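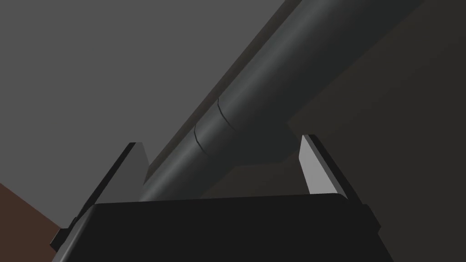

5. Waiting times and the printed timetable

5.1 Setting

Mirnden and Dorell are market towns joined by a single bus route, which also serves the villages along the valley road. The route is run under contract by Niazi Buses. Until March the timetable at every stop was a printed sheet in a frame, listing the departure times for the whole route in small type. In March the operator replaced these at the Dorell end with a sheet showing only the times for the stop in question, set in larger type with the school-day journeys on a separate line. The stops at the Mirnden end kept the old sheet. The service itself did not change during the study, apart from a short diversion while the bridge at Grevuten was being resurfaced. Days affected by the diversion are left out of everything that follows.

We wanted to know whether the new sheet changed when people arrived at the stop. Earlier work on rural routes has mostly treated waiting time as a matter of how often the bus runs and how late it is. Where buses are far apart, though, most passengers plan their arrival, and the time they wait depends on what they believe the departure time to be and how much they trust it. A sheet that is hard to read could affect both.

5.2 Method

Observers recorded the arrival time of each passenger at 48 stops, noting the minute the person reached the stop and the minute the bus left. Passengers who arrived together were treated as one party. People who were clearly waiting for someone else, or who left before the bus came, were recorded but not used in the analysis. Each observation period lasted 90 minutes and covered at least one departure in each direction.

After boarding, adult passengers were given a short card asking how they had found out the time of the bus. The choices were the sheet at the stop, a leaflet, a phone, another person, or habit. More than one could be ticked. The card did not ask for age, and we relied on the type of ticket shown to separate concession holders from other passengers. This is a crude measure – it misses older people who pay the full fare before the pass becomes valid in the morning – but it was the only one that did not slow down boarding.

5.3 Results

Regular passengers did not change their behaviour in any way we could detect. Those who ticked only "habit" arrived at much the same point before departure at both ends of the route, before and after the new sheets went up. Several wrote on the card that they had not noticed a new sheet.

The change was found among occasional passengers. At the Dorell stops they came later and closer to the departure time once the new sheet was in place, and fewer of them arrived just after a bus had gone. At the Mirnden stops no such shift took place. The difference was clearest on school days, when the old sheet used a footnote letter to mark journeys that ran only in term time. Passengers reading the old sheet often took these as daily journeys, and in the holidays some waited for a bus that was not due.

Concession holders were more likely than others to use the sheet at the stop and less likely to use a phone. They also left a wider margin before departure, with either sheet. We had expected the margin to shrink with the larger type, and it did so only slightly. Comments on the cards suggest that the margin has more to do with the fear of missing the last bus home than with doubt about the printed time.

5.4 Limits of the comparison

The two ends of the route differ in ways other than the timetable sheet. Dorell has more shelters, and a passenger with somewhere dry to sit may be content to arrive early. We compared sheltered and open stops separately and the pattern held in both, but the number of open stops at Dorell was small. The weather was also milder in the later period of observation. Finally, a passenger who learns the time from a sheet on one trip may report it as habit on the next – the card could not pick this up, and the effect of the new sheet on regular passengers may therefore be understated.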